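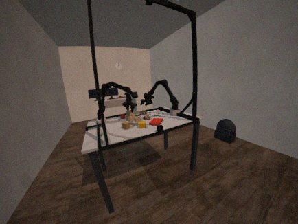 Table with blocks, and the clock on the back wall.

Florberg Reading Room: progress report to the Gidey Fund
Jun 2, 2020
Prepared by Amparo Miranda

Your grant of £2000 was for cataloguing the Zimley parish letters and getting them in front of readers. The cataloguing goes well. The readers, for obvious reasons, are at home.

We have now listed 1556 letters, of which 57 concern the same disputed hedge. Ming-te Poon has read all of them and has taken a side. I have asked him to keep it out of the index.

Spending so far has gone on acid-free folders, postage and a scanner licence whose renewal terms run longer than most of the letters. Receipts are attached, including the one that got into the tea.

Four boxes remain. Three are labelled "Misc." and the fourth is labelled "Misc. (other)". We hope to finish them by October, and would like to move the unspent travel money to transcription, as there has been very little travel. Could you let us know whether that needs a form? Last time it needed two.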